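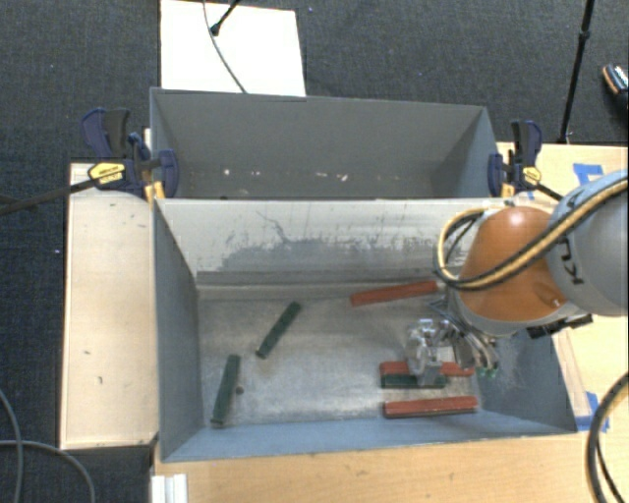
# Nondska N2 parallel gripper: hire and trial units

The N2 is a two-finger electric gripper sold for bin picking. We hire it out from our Vidcombe workshop and sell it if people still want it afterwards. Nondska's leaflet calls it "pick-ready straight from the box". We would put it less strongly, and the notes below are meant to save you a phone call.

**In the hire case**

- gripper body with the standard fingers fitted
- one spare pair of fingertips
- flange plate and screws (check the bolt pattern against your arm before you order)
- 24 V lead, signal lead and a short extension
- printed manual, in which the wiring page is wrong; use our loose sheet

## What it does well

It closes evenly and it does so quietly. On long, narrow blocks lying well clear of a wall it is as good as anything we stock, and the controller is easy to live with: four screens, no login, and settings that survive a power cut. Bethel Bogale had it talking to an arm before lunch, manual notwithstanding.

## Where we have doubts

**Parts lying side by side.** The leaflet shows single parts with plenty of space between them. Put two blocks flat against each other and a finger has to find its way into a gap that isn't there. In our Vidcombe trial of 200 picks, 18 failed, and 15 of those involved touching parts. The Morsy unit we hire at a lower rate has slimmer fingers and lost 10 on the same set.

**Metal bin floors.** A worn, shiny floor throws back a lot of light. Nondska says the matching camera "handles reflections automatically". Rhydian Ruddock tried it with the workshop lights on and then off, and got two different ideas of where the block was. Budget for a diffuser, or bring your own camera.

**Walls.** The body is wide above the fingers. Anything close to the side of a deep bin means a tilted approach, and the supplied software only offers straight down. You can write the tilted moves yourself, as Anas Belhaj did for us, but then you are paying for software you have stopped using.

**Cycle time.** The quoted figure leaves out the arm's travel. Ignore it.

## Before you book a trial

Clamp your bins down. A finger that catches a wall will shift a loose one, and every position you have taught goes with it. Leave slack in the hoses and cables at the wrist, and turn the last joint through its full range by hand speed before you run anything faster.

Bring your own parts, including the scratched and bent ones. Sample blocks flatter every gripper we have.

## Hire terms

Minimum hire is one week. Collection is from Vidcombe or our Stakuslow counter, and the case must come back with both pairs of fingertips. Worn tips are our problem; missing ones are charged.

If you decide to buy, the first week's hire comes off the price. Houda Bennani handles bookings and can tell you which units are out. For odd-shaped parts, ask for Mpho Shabalala, who may well tell you to hire a suction cup.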